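Notebook, qual and survey bench
September 2026

Losura, second wave. Writing it up while it's still fresh, because last time I left it for a week and then couldn't read my own arrows.

Soft launch closed overnight and I pulled the file out of Hastari first thing. 111 completes, so enough to look at the routing and the open ends before we let Poon push the full sample. The quotas are filling the way they always do, which means the older women are nearly done and the men under thirty are a desert. I've asked Poon whether they can hold back the over-fifties for a day or two so we don't end up screening out half the people who click. Waiting to hear.

The big thing today was the grid at Q14. I had a bad feeling about it in August when we signed off the questionnaire, and I should have made more noise. It's the one where people rate Flimel and the other brands on a list of statements, all on one screen, and on a phone you have to scroll sideways to see the right-hand end of the scale. Guess where the answers are piling up! Left side, left side, left side. On a laptop the same question gives a perfectly normal spread. I made a quick table split by device and it's so lopsided that I'm not even going to bother with a significance test, I just want it gone.

So I rebuilt it as a carousel, one statement per card, with the scale running down the screen. Took most of the morning, mainly because Hastari keeps the old variable names when you duplicate a question and then quietly sticks an underscore on the end. If you're reading this and your export has two columns that look the same, the one WITH the underscore is the live one. I've left a comment in the script too but those get lost.

Length check on the new version: I ran it on my own phone, twice, reading properly the first time and just tapping the second. Then I got a couple of people from upstairs to do it over lunch. Everyone liked the cards better. One complaint that the card moves on by itself as soon as you tap, so if you hit the wrong thing you have to go back. I've turned the auto-advance off. It costs a tap per card and I can live with that.

Open ends next, and these I enjoyed. Q9 is "What, if anything, would make you switch from the brand you use now?" and the answers are so much better than wave one, where we had the word "mainly" in there and everybody wrote PRICE and moved on. Now we're getting whole little stories. Somebody switched brands because the store moved the shelf and they couldn't be bothered to go looking. Somebody else switched and then switched back out of guilt (I love this person). There's a nice thread about lids that I don't think the client has any idea about, and I want it in the topline even if the base is tiny. I'll flag it as directional and let them get excited on their own.

Draft code frame for Q9, to be fought over:

Price or promotion
Couldn't find it / out of stock
Packaging, lids and openings
Recommended by someone
Quality went down
Habit, wouldn't switch
Don't know
Other

I had "packaging" and "lids" as separate codes for an hour and then gave in. If the lids thing holds up in the full sample we can split them again, so please keep the verbatims tagged when you code. Same for "quality went down" — a good chunk of those are really about the size shrinking, and I can see the client asking for that on its own.

Cleaning. Same rules as last wave, written out again because I had to go digging for them:

Speeders: anyone under a third of the median time goes. Work the median out from completes only, and leave out people who walked off and came back hours later.
Straightliners: flag, don't delete. With the carousel there should be fewer anyway.
Gibberish in Q9: read them by eye. The automatic check threw out a person who wrote in Spanish, which was a really good answer and is now back in.
Duplicates: Poon says they dedupe on their side. Check anyway.

I removed 5 cases from the soft launch. All speeders, and two of those had also pasted the question text back into the answer box, so no tears shed there.

Since the grid has changed, the soft launch answers to Q14 can't be merged with the main data. Everything else can. I've set up a flag called SOFT, where 1 means old grid, and whoever runs the tables needs to filter on it for Q14 only. Please don't drop the whole soft launch! We paid for those people and the rest of their interview is fine.

Target for the main launch is unchanged at 1,319 completes. Yes, it's a strange number. It comes out of matching the wave one cells exactly, and after a long email chain the client decided they would rather have the odd number than explain a rounder one to their own boss. I've stopped arguing.

The online groups. We have two booked on the chat platform, 7 people in each, one with current Flimel users and one with lapsed. I've rewritten the discussion guide so the warm-up is shorter, as typing is slow and the last lot spent forever telling us about their weekends. Lovely weekends, no use at all. New order is: quick hello, last purchase, the shelf exercise with the picture markup, then the three concepts, then whatever's left. Concepts rotate between the groups. I want the lapsed group to see the plain one first, as my hunch is that the fancy one annoys them and then they mark everything down after it.

The markup tool is still a bit fiddly. You have to tell people to tap once and wait, otherwise they leave a trail of pins all over the picture and you get a heat map of impatience. I've put that instruction in bold on the screen before. Also, the mobile version hides the comment box behind the keyboard on some phones, and I've raised a ticket for it. Until it's fixed the moderator should say "scroll up a little" whenever someone goes quiet.

Incentives: the respondents get theirs from Poon, the group people get theirs from us. I mixed the two up last time and had to write some very humble emails. The list is in the Losura folder, in the sheet with the green tab.

Things I haven't solved:

Whether to weight by region. Wave one wasn't weighted and it'll make the comparison messy, but the west is coming in thin.
The brand list at Q5 has a name in it that I think is a discontinued line. Asked the client, no reply yet.
Max-diff or plain ranking for wave three. I keep changing my mind. Plain ranking is easier to explain and everyone already knows how to read it, but I do love a max-diff.
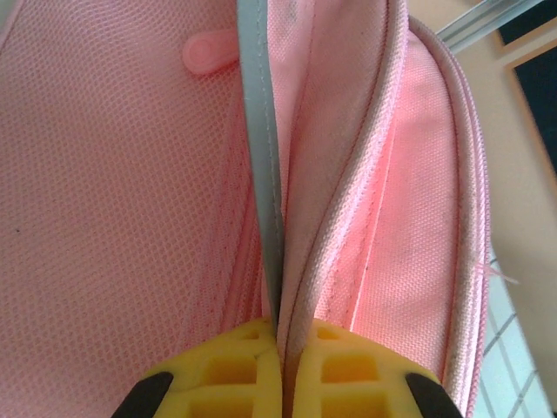 One more on the ranking, before I forget: if we go that way, randomize the start order and save the order shown as its own variable. Hastari doesn't do it unless you tick the box, and the box is on the second settings page. Next job is rerunning the test links with the new Q14, then the okay goes to Poon.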